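4.2 Comparing fingertips on the hand-held gripper

With the two recording setups in place, we turned to the part of the system we had been most eager to test: the fingertips. Our earlier work had treated them as a fixed choice. We picked a pad, glued it on, and spent all our effort on the policy. The results in Section 4.1 made us doubt that habit, and the comparison reported in this section turned out to be the most rewarding stretch of the whole study.

We compared four pads on the same hand-held tool. The Zakance pad is a plain closed-cell foam, cut flat. The Gendent pad is cast silicone with shallow ribs. The Nkosi pad is a softer foam with a fabric skin, and the Vokeo pad is a molded rubber that comes with its own backing plate. All four were mounted on the same printed finger blocks with the same screws, so a change of pad took under a minute and left the camera where it was. That last point matters a good deal to us. In a wrist view the fingers fill a large share of the picture, and a finger that sits even slightly higher or lower after a swap gives the policy a different view of the same task.

Each pad went through the same 15 tasks, all done on a tabletop with ordinary kitchen and office objects. The operator picked up an object, carried it to a target, and let it go. We kept the object order fixed within a task and shuffled the pad order between tasks, so that tired hands would not always land on the same pad. Recording began on 11th April and ran in short blocks, and by the end we had over 1000 demonstrations that passed our checks. A demonstration was thrown out if the tracker lost the tool, if the object left the table, or if the operator called it off.

Our first surprise came from the background. We had expected to write mainly about friction, and we did measure it, but the views of bare tabletop caught our attention early on. Figure 5 gives a good sense of why. Dark foam pads stand out very clearly against pale wood, and the gap between them is easy to find, but glare on the table can wash out the grain just beyond the fingertips. A white object near that bright area has much less contrast than the same object on a duller patch.

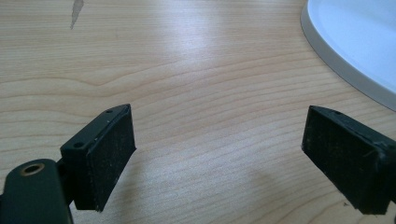
Figure 5. Wrist view with the gripper open over a light wooden tabletop. Dark foam pads face each other across bare wood; the rim of a white object is at upper right, next to a band of reflected light.

Does a softer pad make a better gripper for collecting demonstrations? Softness helps with rigid objects that have curved sides, but past a certain point it costs the operator the sense of when contact has been made, and the recordings get slower and less consistent.

We found this trade-off fascinating to work through by hand. With the Nkosi pad, mugs and jars felt wonderfully secure, and operators used words like "sticky" and "calm" in their notes. Give the same operators a pen or a thin spoon, though, and they squeezed much harder than they needed to, waiting for a firmness that came late. The policy trained on those recordings copied the habit faithfully. It closed too far on thin objects and sometimes pushed them sideways before lifting. The Gendent pad had the opposite character. It was crisp and quick on thin objects, a real pleasure on cards and flat tools, and less forgiving when a round object was approached off center.

The Zakance foam ended up as our default, which we would not have guessed in advance. It was never the best pad on any single task, yet its worst task was milder than the worst task of any other pad. It also has a practical drawback: foam of this kind collects dust and lint, and its edges wear. We wiped the pads between blocks and replaced a pair whenever an edge began to lift from its backing. We did not test whether pad wear alone changes what the policy learns, and we would love to see someone do it properly.

The Vokeo pad deserves a kinder report than its scores suggest. Its backing plate moves the contact surface slightly inward, so the fingers meet sooner than the opening sensor expects. We corrected for the offset in June, after the main comparison, and reran 5 of the tasks. Grasps that had been clipped short came out clean. The corrected runs are kept apart from the main table because the operators had a great deal more practice by then.

One note on the operators themselves. Palesa Ngubane, who designed the finger blocks, also recorded demonstrations with every pad, and she was the fastest operator on all of them. Leaving her recordings out lowers the overall speed but does not change the order of the pads. We take this as a good sign that the ranking comes from the pads and not from one very skilled pair of hands.

For the remaining experiments we keep the Zakance pad and the camera position used here, and change only the controller. The two controllers differ mainly in how they treat the last moment before contact, exactly where the pads had shown the widest spread, so we were very curious to see them side by side. Section 4.3 takes up that comparison, starting with the thin objects.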